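4.2 The lane edge: low walls, planting strips and fences

The second group of observations concerns the boundary between the plot and the lane. Earlier work on small residential lanes has mostly treated this boundary as a line on a plan, with a height and a material attached to it. Our walks through Mellard suggested that its depth matters as much as its height. Residents we spoke to rarely used the word "boundary" at all. They talked about the wall, the strip and the gate, and they had different rules for each.

We surveyed 23 lanes, of which 11 had houses with a veranda on at least one side. Each lane was walked twice, once in the early morning and once after four in the afternoon, and the edge was recorded on both sides at intervals of 200 paces or at every change of material, whichever came first. Walls below waist height were entered as "low", and anything a standing adult could not see over was entered as "tall". Panels that could be opened were noted separately where the hinge or track could be found.

The most common arrangement in the older part of Mellard was an unequal one, with a low wall and a deep roof on one side of the lane and a tall fence on the other. Figure 4 gives a case of this kind. The single-storey building on the left stands behind a low beige wall with a slightly darker coping, and its eave keeps the front in shade. A narrow strip of bare ground and a kerb lie between the wall and the lane, with a few thin plants growing against the wall. The opposite side is closed by reddish-brown metal gate panels between white pillars.

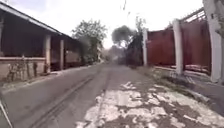 Figure 4. Unequal lane edge: low wall and shaded frontage (left), tall metal panels between pillars (right).

The two sides were used differently. On lanes of this type, people stopped to talk on the low-wall side in nearly all the cases we recorded, and the tall side was used for leaning bicycles and for leaving deliveries. Shade explains part of this, but the pattern also held in the early morning walks, when both sides were often equally cool. Residents gave a simpler account. A low wall shows whether anyone is in, and a passer-by can call across it. At a tall gate the caller has to knock or ring, and several people said they would do so only if they had a reason.

The planting strip was harder to classify. In Hilaler, where we carried out a smaller comparison in June, the strip was usually paved over and treated as part of the lane. In Mellard it was more often left as earth. Households planted it, swept it and put pots on it, although none of those interviewed could say for certain who owned it. Igwe's notes from the afternoon walks record two disagreements over strips that had been widened by moving the kerb stones outwards. Both had been settled between neighbours without any written record.

Tall panelled fences were described as recent by most residents, but we were not able to date them and we make no claim here about the rate of change. Fehr's interviews on why households replaced walls with panels are taken up in Section 4.3.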